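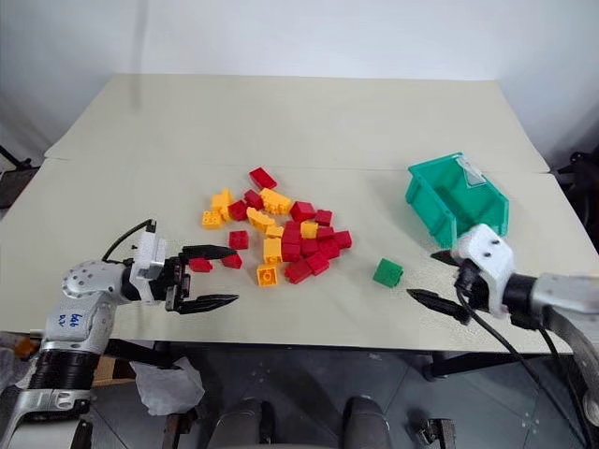 Workshop notes, December - the two-arm build

Quick one this month, I'm typing this between loads of laundry and the hall shuts early.

Where we're at with the Druder. Both arms are up and talking to the same computer, finally. Left one has been fine since spring. Right one was the trouble, as anyone who was in on a Tuesday-type evening will have heard, loudly. Dropped its wrist every time it got warm. We swapped the motor, then swapped it back, then found a crimp in the wrist cable that you could pull out with two fingers. New crimp, new strain relief, no drops in 38 runs. Leaving it alone now. Please also leave it alone.

Job for the summer is still the brick sort. Red and yellow bricks in a heap, green one off by itself near the right arm, green bin beside it. Plain white wall behind so the camera has nothing else to think about. Start with the green brick: pick, lift, over the bin, let go. Then the heap, which is a whole other thing. Bricks on their sides, bricks leaning on other bricks, studs up, studs every which way. The fingers open wide enough for any of them but they don't love coming in at an angle.

Numbers, for those who asked. 327 practice runs logged so far, all driven by hand with the leader arms. Not all good. I went through them on the couch over two nights and chucked the ones where somebody bumped the table or changed their mind halfway. If you're driving, pick a brick and commit. A wobbly run teaches it to wobble.

Speed - slow. 10 seconds a brick when a person drives, longer when it drives itself. Fine by me. The version that went fast last winter put a brick in the kettle corner and we're not doing that again.

Things we learned, in no order:

Tape the table legs' spots on the floor. The tiles are slick and the table creeps. A centimetre of creep and every saved position is rubbish.

Don't run the cables tight. The right wrist wants slack or it fights the loom on the way back in. Slack over the edge of the table looks messy, works better.

Serrated fingertips beat the smooth ones on studs. We printed the smooth ones in three sizes, what a waste of a weekend. They're in the drawer if anybody wants them for something.

Write the settings down in the book as well as on the computer. The computer ate them in October. The book did not.

Leaning bricks: nudge first, then grab. One arm nudging while the other waits is working better than both going in together. Both going in together is how we bent a bracket.

Parts. The Delley order came, minus the bearings, which are backordered till who knows. Ukov had the same size on the shelf so I bought 6 and paid out of my own pocket, reciept is in the tin. The servo horns from Delley are the metal ones this time, colour's different, same spline. If you've got any of the old plastic horns in your kit at home have a look for hairline cracks around the centre. Two of mine had them.

Software. The Wanigasekara branch is what's on the workshop machine now. It handles both arms off one clock, so no more left arm finishing its move while the right one is still making up its mind. It does need calibrating from cold every time you power up. Both arms folded, hands off, wait for the click, THEN move them. If you skip it the right arm thinks it's somewhere over by the door. There's a printed sheet by the power switch, page two is the bit you want.

Somebody asked if we could do it with one arm and save the money. Yes, if you only want the green brick. For the heap you want two. One arm just pushes it across the table in front of itself like a tiny snowplough.

Still to do before the open evening:

- second camera, down low, the top one loses bricks behind the fingers
- proper e-stop, the big button kind, instead of lunging for the powerboard
- sort out who's bringing the spare bricks
- re-do the left arm's elbow cover, it rattles
- teach it to put red and yellow in separate bins (ambitious, I know)

Bench space: the two-arm table is staying set up until the open evening so please don't stack things on it, even for a minute. Glue-ups can go on the long bench. If you need the table moved, message first and we'll save the positions.

Coming along? Door's open from 7 pm, closed shoes, tie your hair back if it's long. You don't need to know any code to drive, it's mostly patience. We're short on drivers and I'd like a good deal more clean runs of the heap befor we train it again. Bring a mug, there's never enough mugs.

More next month if the bearings show up.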